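Step 3: Fitting the Stekada charger bracket

Okay, garage time! I put mine up one September evening and had it done by 7, and I'm not especially handy (my last shelf came down by itself).

1. Switch off the charger circuit at the breaker panel. Check it with a tester too, please.
2. Hold the bracket against the wall and mark the top two holes. I like mine 24 inches to the left of the car's charge port, so the cable hangs without dragging.
3. Drill, push in the anchors, and start all 6 screws by hand before you tighten any of them.
4. Hang the charger on the bracket and press until both side clips click.
5. Turn the breaker back on and wait for the steady light.

Note: if you have the older Irklow cable, leave the rubber collar on. It looks like packaging, but it's the strain relief!

Caution: error 202 means the ground wire isn't making contact. Switch the breaker off again and call an electrician. Don't keep resetting it.
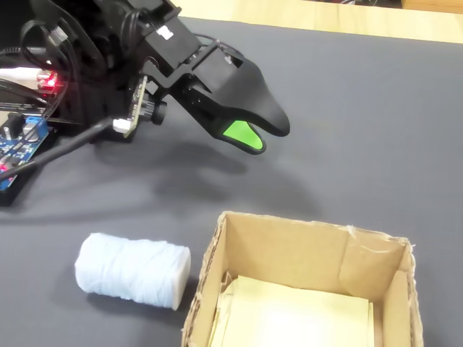
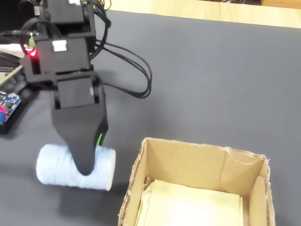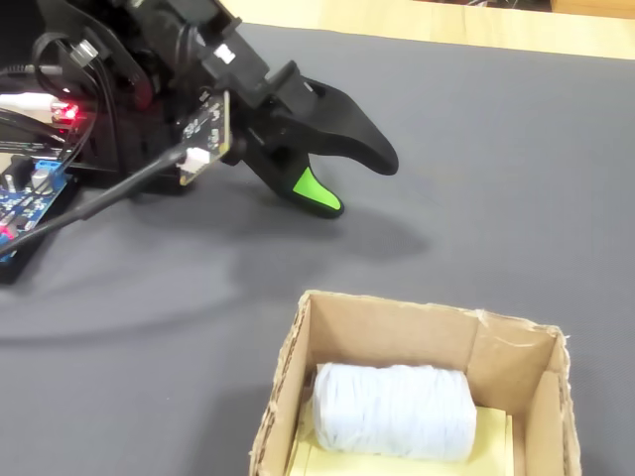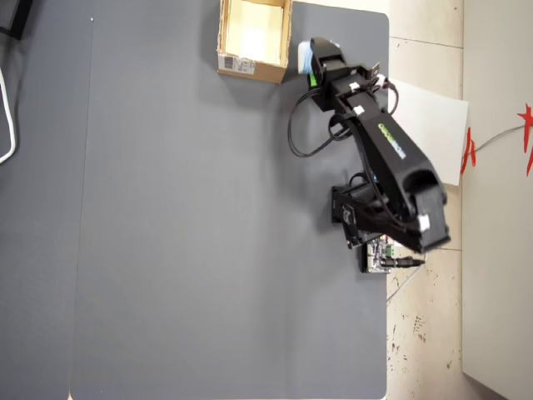

Black robotic arm, four views; the cardboard box is in all of them.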